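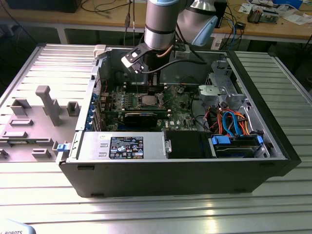 Dell tower on its side, panel off.

Dust tips for the home office, quick version

Power off, unplug, then hold the button in for a few secs.
Canned air in short bursts. Keep the can upright or it spits.
Hold fan blades still with a finger. Dont let them spin.
Keyboards: upside down over the trash, tap, then a soft brush. Crumbs come out you forgot about.
Screens get a dry microfiber cloth first. Damp one only if it's realy bad, never spray the glass.
Desk vents and baseboards - old paintbrush, 2 inch, works great.
Radiator behind the desk: sock on a yardstick. (Thanks Urho Laaksonen!)
Whole room takes me 60 minutes. I do it every January and again when the windows open.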